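The Seventh Line

At Clunimside the equipment budget was written in November, at the long table in the linen office, and this year I was the one holding the pencil. I had wanted to hold that pencil for 4 years. I had a fresh pad, a pot of coffee and a feeling in my stomach like the night before a trip.

The first six lines were easy. A new boiler valve, mattress protectors, two vacuum cleaners, shelving for the upstairs closet, a dryer belt, light bulbs. We are a guest house with more stairs than sense, and those things wear out every year whether anyone is excited about them or not. Then I wrote a 7, drew a circle around it, and next to it I put: Ulider, one, for beds.

My sister laughed so hard she had to set down her cup. "We have hands," she said. "We have six of them, counting Mother."

"Mother's are tired," I said. "So are mine, by room nine."

She stopped laughing at that, and on Thursday we took the early train to Akande, where the dealer had a bedroom set up for buyers. I had brought a tape measure, the pad and a list of questions that ran over onto the back. My sister had brought sandwiches and a bad mood, though she shared the sandwiches.
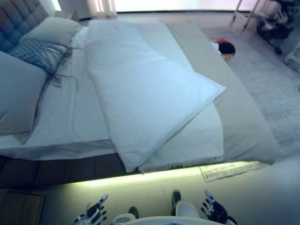 The price was the first thing I asked about, before I even had my coat off. They gave me two, one to buy and one to lease, and I wrote both down and underlined the lease. Then I turned around and looked at the bed, and oh, I was happy! They hadn't given it an easy one. There was a puffy white duvet lying across it at a slant, and a gray-beige runner down one side, and a checked throw with a long fringe up by the pillows – the very kind of fringe that gets caught in everything in our room five. The Ulider stood at the foot with both hands open, black and white fingers spread, and I thought, that's me every morning at ten.

"It's thinking about going back to bed," said my sister.

I asked about the gap it needed on each side. I asked whether the hands could be bought as spares, and what happened in the second year, when things are no longer new and dealers no longer pick up the phone. The answers were good ones. Spares came through a firm called Rulon, either hand separately, and the service visit was a flat 360 for the year with travel included. I wrote that so hard I went through the paper.

My sister had quit asking when lunch was. She was walking slowly along the wall with her hands behind her back, the way she does at auctions when she has seen something she wants.
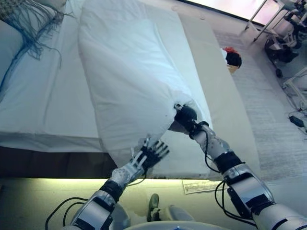 One hand under the pillow, the other with a good grip on the corner.

"Look how it holds the corner," she said.

I was looking. I have changed pillows since I was tall enough to see over a mattress, and I know a proper grip on a corner when I see one. She took the pencil out of my hand, turned the pad sideways and started a column of her own. Hours, it said at the top. Under that she put the winter rooms, then the summer rooms, then the week of the boat festival, which she wrote in capitals.

We did the sums right there on two folding chairs. If it took the stripping and the remaking, and Mother did nothing except walk in at the end and move one cushion an inch to the left (she would insist on that), we would have our mornings back. A whole morning! I could reopen the breakfast room. My sister could paint the shutters, or sit in front of them and not paint them. The lease came to 307 a month. We have spent more than that on a carpet we both hated.

"What about the stairs?" she said.

I had been hoping she wouldn't bring up the stairs. I turned to a clean page and drew the house from the side, with all its landings, and the longer I drew the worse it looked. Then she reached over and tapped the ground floor, where the big rooms are, the ones with the double beds that take two of us.

"Start there," she said. "Only there. Upstairs we do ourselves, the same as always, and next November we look again."

I could have kissed her. I crossed out "for beds" and wrote "for beds, ground floor," and suddenly line seven was something you could say aloud at a bank.
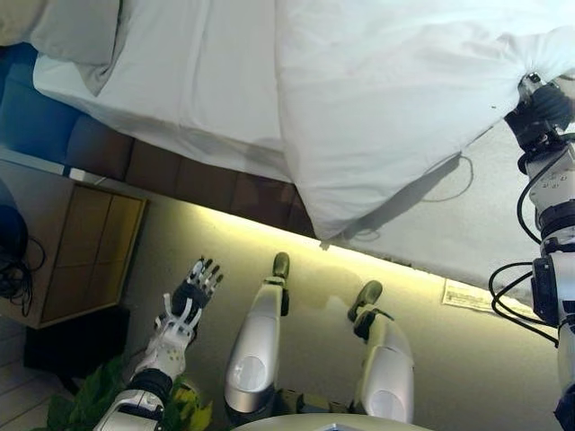 A fold of the duvet in its right hand, at the bedside in Akande.

We ate the last sandwich on the train home, half each. It was dark by the time we got past the reservoir, and she had the pad on her knee and was adding things in the margin: widen the linen room door, second outlet by the ironing board, ask Rulon about delivery on spares.

"You'll have to give it a shelf," she said. "For its gloves, or whatever it has."

"It doesn't have gloves."

"Well, put down a shelf anyway," she said, and wrote an eight, and circled it.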